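House Rules for a Small Robot Arm on the Workbench

If you share a garage bench or a spare-room table with a little robot arm, you already know it's a lot like sharing a kitchen. 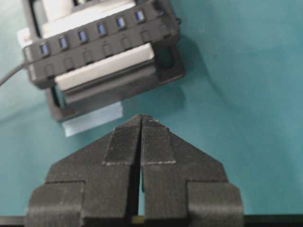 Everybody gets along fine as long as there are a few rules and they're written down where people can see them. Ours at the Miralstead workshop began as a sticky note, grew into a sheet of paper, and now lives in a plastic sleeve on the wall, with so many pencil corrections that I thought it was time to type the whole thing out properly. I've kept the order we use on a normal working morning, more or less, though I wander a bit (I always do).

Start with the cloth

We work on a cloth, and I'd never go back to bare tabletop. A bare top lets small things skate away the moment a fingertip brushes them, and it throws back glare from the lamp. Pick one plain color that doesn't match your parts. Teal or a middling green does nicely with black and white things, and a big cheap napkin or a cut of cotton will do just as well as anything sold for the purpose.

Smooth it out before you start and tuck the edges under something heavy. Little wrinkles are fine. A real fold that stands up is another matter, and will catch a low-traveling finger sooner or later and drag the whole arrangement sideways. I wash ours in plain detergent, with no fabric softener, as softener leaves it slick.

Cables first, always

Before anything gets power, look at every cable and ask yourself where it would go if the arm swung all the way around. Then move it out of that path. The good practice we settled on is that a cable leaves the work by the side farthest from the arm, and then goes down the back of the bench, never across the front where your sleeve can find it.

Leave some slack near the plug – a cable pulled straight will tug on the socket every time something gets nudged. If you're having the arm practice around a USB hub, a charger or anything else with a row of sockets, please unplug the other end from the wall while you're setting up. You can plug it back in if the job truly calls for it. Most jobs don't, and two metal tools and a live power strip make poor company.

Give the work a holder

Holding a part by hand while an arm works on it is the one habit I'd break in every newcomer on the first day, if I could. Anything that might slide or tip should sit in a holder of its own. A simple printed or wooden frame is plenty. Check that it stands flat before you trust it, and give it a gentle push from each side with one finger. If it rocks, fix that now, with a scrap of cork or felt under the short leg.

If a cradle has a wide open side, face the open side toward whichever direction you'll be reaching in from, so you aren't fishing over the top of things. And mark where it goes! A bit of low-tack tape on the cloth is enough, and you'll be able to put everything back after lunch without guessing.

Fingers, theirs and yours

Printed fingers are wonderful because you can make another pair overnight, but they do wear. Run a fingernail lightly across the layer lines with the power off and feel for any spot where the layers have begun to part. You'll feel it well before you can see it. Look at the pads too, along their bottom edges, where the lifting usually begins. A pad that's coming away gives you a grip that's good one minute and hopeless the next, and you can lose a whole afternoon blaming the software.

Wipe the pads with a barely damp cloth. I don't like alcohol on them unless the maker says it's all right, because some rubbers go shiny and hard. Change pads in pairs, even if only one looks tired.

As for your own fingers, keep them out from between the tips, even when the arm is standing perfectly still. Even a small gripper can give you a nasty pinch, and it will do it just when you're leaning in to pick up a bit of fluff. Use a wooden chopstick for the fluff. We keep a jar of them.

The card by the switch

Our rules for the switch itself come to six, and I'll give them just as they're written on the card, pencil changes and all.

Know where the stop button is, and reach for it once with your eyes closed before you begin.
Hair tied back, sleeves pushed up, lanyards and long necklaces off.
Say "moving" out loud before you start it, even if you think you're alone.
First run of the day at the slowest speed, with one hand near the stop.
Hands come in only after the arm is stopped and its light has changed.
Power off at the wall before changing fingers, pads or screws.

The "moving" rule feels silly for a week. After that you'd feel odd without it, the way you would leaving a pan handle sticking out over the edge of the stove.

Grip gently, then a little more

People tend to set the squeeze far too high. Our controller shows grip force on a scale up to 100, and I have yet to meet the household object that wanted it anywhere near the top. Start low, let it slip, and go up a small step at a time until it doesn't. Write the number on a strip of masking tape and stick it to the bench beside the thing you were gripping. Next month you'll thank yourself.

Keep a notebook

A paper one, please, tied to the bench with string. Write down what was changed, what came loose and which fingers were on. The Sukon controller we use keeps a running count of cycles, and we copy that in at the end of each session. When ours read 2080 we found a cracked shoulder on one finger, so now we look there on purpose, every time we swap pads.

If you have more than one arm, name them. Ours are Stakthorpe and Ondieki, for no good reason, and it has saved us any amount of muddle over which one needs a new screw.

Putting it to bed

Park the arm low and folded, with its fingers closed and nothing between them. Power off at the wall. Take the work out of its holder and put both in the same box, along with any loose cards or strips of tape that belong to the job. Shake the cloth outdoors, and do check it first for small screws – I've gone hunting through the flower bed with a magnet more than once, and in May, when everything's coming up, that's no fun at all.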